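Section 4. Proofing and Baking Enriched Loaves

This section covers the use of the Casta countertop proofing cabinet for enriched doughs, meaning those with eggs, sugar and fat. For lean doughs, see Section 3.

4.1 Before you start

Place the cabinet on a level surface with the rear vent clear. Fit the drip tray before filling the water pan. The lower rack must be in position even when only the upper rack is in use.

CAUTION: Do not fill the water pan while the heating plate is on. Steam can burn the hands and wrists.

4.2 First rise

1. Fill the water pan to the lower line with cold water.
2. Turn the dial to ENRICHED and close the door. Wait for the green light.
3. Put 600 g of dough in a lightly oiled bowl and cover it loosely.
4. Set the bowl on the lower rack and set the timer to 60 minutes.
5. When the timer sounds, check the dough. If it has not doubled, add 20 minutes and check again.

Note: Doughs high in sugar rise slowly. A second extension is normal with the Vellar sweet dough recipe at the back of this manual.

The cabinet holds its setting when the timer ends. It does not switch off. Dough left inside will go on rising and may collapse, so stay within hearing of the timer.

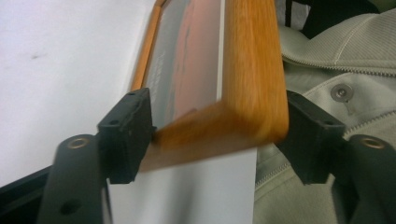

Can the dough be left in the cabinet overnight?
Use the refrigerator for overnight rests. The cabinet has no cooling function, and its lowest setting is too warm for dough with butter in it.

4.3 Shaping and second rise

1. Turn the dough out and press it flat to release the gas.
2. Shape it into a tight round, seam side down, on a lined tray.
3. Top up the water pan if the level is below the line. Switch off the heating plate first.
4. Return the tray to the lower rack, uncovered, for some 60 minutes.
5. Press the side of the loaf with a floured finger. The dent should fill in slowly — if it springs back at once, allow more time.

4.4 Glazing and baking

Heat the oven during the last 20 minutes of the second rise. The cabinet is not an oven and must not be used to finish a loaf.

1. Brush the loaf with beaten egg. Keep the egg off the tray liner, where it will glue the crust down.
2. Sprinkle with sugar if wanted.
3. Bake on the middle shelf until the crust is deep brown. Cover with foil if the top colors too early.
4. Cool on a wire rack before slicing.

CAUTION: Let the heating plate cool fully before you remove the water pan. Empty the pan after each use — standing water leaves scale on the plate.

Cleaning and descaling are covered in Section 6.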